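Home arm loses wrist camera target on dark laundry, and clips swing when approached
Posted in: Workshop builds > Arms and grippers
15 September 2020
Viewed 1641 times

prirnau_bench

I am building a small arm at home to take dry washing off a clip hanger and drop it in a basket. Arm is a Gelent five-axis kit with the stock servos, controller is a Gridix board, firmware as shipped apart from the speed limits. Camera is on the wrist, a few centimetres behind the jaws, fixed focus. The jaws are my own print.

The sequence is: move to a fixed start pose, find a clip, close on the cloth just below it, pull down. Light-coloured socks and tea towels work well enough that I stopped logging them. Black items fail. The detector either returns nothing or returns one large blob that includes the clip, the cloth and part of my own jaws. I have tried raising the gain, which only adds noise to the wall.

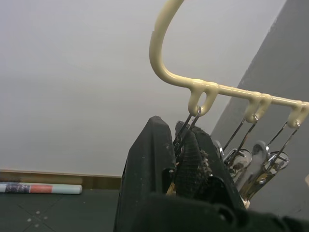 Exposure is automatic at present and the room has one ceiling light. I have considered a lamp on the wrist, but the clips are chrome and already show highlights at this light level, so I expect a lamp to make them worse. The black cloth has almost no detail apart from a few specks of lint and the folds, and on the left the clip jaws are mostly buried in it. The hanger itself is cream plastic and stands out from everything except the wall in poor light.

Second problem: each clip hangs on thin wire from a moulded loop, so if the jaws touch the cloth off centre the whole thing swings and the next position estimate is useless. Settling time is up to 21 seconds if I do not touch it.

I would like to keep the single camera. Is there a sensible way to find the grip point on black cloth, or should I give up and sort the washing by colour first?

rinaldi_shed

Stop looking for the cloth. You have a rigid, pale part with a known shape, so find that. Fit a line to the straight bar of the hanger, then find the loops along its underside. They do not deform and they do not change between loads. Once you have the loops you know where each clip hangs from, give or take the swing.

What I would do, in order:

Lock the exposure. Auto exposure meters on the whole picture, and as the arm moves in and the black cloth fills more of it, the gain climbs and the bar washes out against the wall. Set it once for the bar at the start pose and leave it.

Mask your own jaws. They are in the same place relative to the camera for any given opening, so store one mask for open and one for closed and discard those pixels before the detector runs. That removes part of your blob for nothing.

Measure the drop from loop to clip on your own hanger and store it as an offset. Do not assume it is the same for every clip. On yours the left-hand wires run off at a slant and go out of sight in the cloth, so a straight vertical drop will put you beside it.

Approach from below and close slowly. I use 5 mm/s for the last 50 mm. Faster than that and the cloth moves ahead of the jaws.

With one camera your weak point is depth. The width of the bar is known, so you can get a usable range from that, but calibrate it on a flat part well clear of where the loops join. The plastic bulges at the joins and the width there is not reliable.

gridix_user_sw

just put a piece of white card behind it, mine works fine with card

prirnau_bench

The wall behind it is white already. Contrast between cloth and wall is acceptable. It is cloth against cloth and cloth against jaws that fails.

gridix_user_sw

ok, didnt read that part. lighter coloured jaws then?

hangerline

Agree with most of the long reply. Two additions.

Pulling down on a sprung clip loads the wrist servo badly on the Gelent arms. Mine stripped a gear in February doing exactly this. Either support the hanger so it cannot tip, or have the jaws squeeze the clip open first, which needs a different jaw shape and a better position than you have now. I went with supporting the hanger: one cable tie round the hook and the rail, and a second tie at the far end of the bar. It also cut most of the swing.

Also watch loose knits and mesh. If the edge is frayed the threads catch in printed jaws, and the item comes back up with the arm when you open them. I sanded the inside faces and glued on thin silicone strip. Printed ridges grip well but they do not let go.

prirnau_bench

Exposure locked and both masks are in. The bar is now found from the start pose with black items loaded. Loop detection still drops the last one when it sits at the side of the picture, so I will move the start pose back a little. Silicone strip is on order. I will post the offsets once the hanger is tied down.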